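# About Flimoso Paint

We mix house paint in the town of Bonov, and we love doing it!
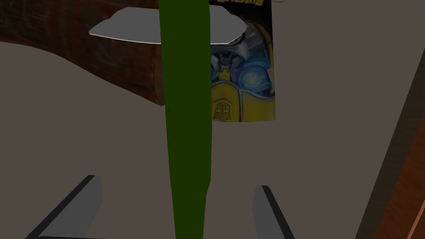
Flimoso opened in 2000 as a paint counter at the back of a hardware store, with one shaker and a shelf of tint that had to be reordered almost every week. People would come in for a quart of white trim paint and stay for an hour talking about their hallway. We figured out pretty fast that the hallway talk was the part of the job we liked best, so we built the shop around it. Color on its own is only half the question, and what sits next to it is the other half. Take that long run of deep green up top, with plain brownish gray on both sides of it. We'd happily put those two together in a mudroom or on a back porch, green on the door and the gray-brown on the walls, and we'd probably talk you out of a bright white ceiling while we were at it.

Today we have our own building at 1203 Moussa Street, with a proper mixing room, a long counter by the windows and a wall of big painted boards you can pull down and carry outside. Please do carry them outside. Paint looks one way under our lights and another way on a cloudy afternoon, and we would much rather you found that out in our parking lot than in your dining room.

## What we make

Our own line is called Prevari. It's a water-based paint for walls and trim, and it comes in 41 colors. We know that's a short list! Big fan decks are fun to flip through, but a lot of our customers told us they had given up on a project with a deck still open on the kitchen table. So we keep the Prevari list small, and every color on it has been up on a wall in one of our own homes for a full winter before it gets a name. (The naming takes forever. We argue about it over lunch, and one very nice brown went without a name until October.)

If none of those are right, we'll match whatever you bring in. So far that has meant a chip of old porch paint, a sweater, half a dinner plate and a maple leaf that had to be matched in a hurry before it curled up. Old paint chips are best if they're about the size of a quarter and you can wipe the dust off first. We write every custom mix on a card and file it, so when you scuff the stairs in six years we can make you another quart.

## Old houses

Bonov has a lot of older homes with plaster walls, and we're a little bit obsessed with them. Plaster takes paint differently from drywall, and a patch will often show through the first coat as a dull spot even when you've sanded it perfectly. We can show you how to prime a patch so it disappears. We also lend out brushes, drop cloths and a pair of very good work lights, free with any order, and all we ask is that the brushes come back clean.

## Paint nights

On paint nights we push the shelves back, lay down cardboard and teach something: cutting in along a ceiling without tape, painting old cabinets, fixing a drip that has already dried. They're free and they get loud. Kids are welcome, and old clothes are a must, especially on cabinet night.

## Come see us

You don't need a plan or a room measurement to walk in. Bring a photo of the room if you have one, and a pillow or a bit of the rug if it'll fit in a bag. Sample jars are on the left as you come through the door, and the coffee is just past them.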